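4.2 Changes in task content at the kitting and pre-assembly station

The Condine station is the point in the Fladia plant where small moulded parts are set into fixture boards before they go to final assembly. Until the introduction of the two-armed unit, the work was done by hand in pairs, each pair serving one side of the bench. An operator would set pegs and cylinders into their plates, check the seating with a fingertip and pass the board on. The target was 100 boards per shift, and the older operators regarded it as easily met.

Our interviews and bench observations took place in August, after the unit had been in use long enough for the first arrangements around it to settle. The material consists of 40 interviews, 2 group discussions and the station log, which holds 3000 entries made by operators and setters. The log was transcribed by Kadri Kütt and coded separately by Chelsea Dawber and Aurélien Tessier. Differences in coding were settled by discussion.

The first change concerns where attention is placed. In hand assembly, operators attended to the part. Beside the unit they attend to the board: whether it lies straight, whether the plates are fixed down, whether a part has been left in a position that the hands will find hard to reach. Figure 3 shows the unit at work, with one metallic hand closed on an upright blue cylinder and the other hand raised over the table.

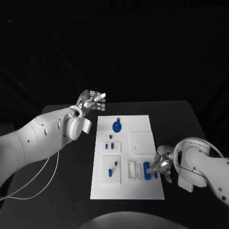

Figure 3. Two-armed unit with multi-fingered hands at a white fixture board carrying blue parts.

Several operators described this as a move from doing to preparing. The word was not always used with approval. One experienced assembler told us that she "used to finish things" and now "gets things ready for somebody else to finish". Others welcomed the relief from repeated pinching movements, which had been a frequent cause of complaint under the earlier arrangement. Both views were sometimes held by the same person in the course of a single interview.

The second change concerns the setters. Before automation, a setter was called when a fixture was worn or a plate had shifted. Setters now spend much of the shift within sight of the station, and the log shows that many of their entries record small corrections which operators had already noticed. Operators were not at first permitted to make these corrections themselves. Following a request put forward by Sandrine Gilbert, then shift leader, the rule was relaxed for the plates but kept for the arms – a distinction that operators considered reasonable, though some would have preferred training in both.

The third change is less visible and concerns talk. Work in pairs had allowed conversation across the bench, through which new staff learned the feel of a well-seated peg. With one operator assigned to the unit, this informal teaching has weakened. The Drokthorpe site, studied by Carolina Mendes with the same interview guide, kept a hand bench in use next to its unit, and new staff there begin at the hand bench. We return to this comparison in section 5.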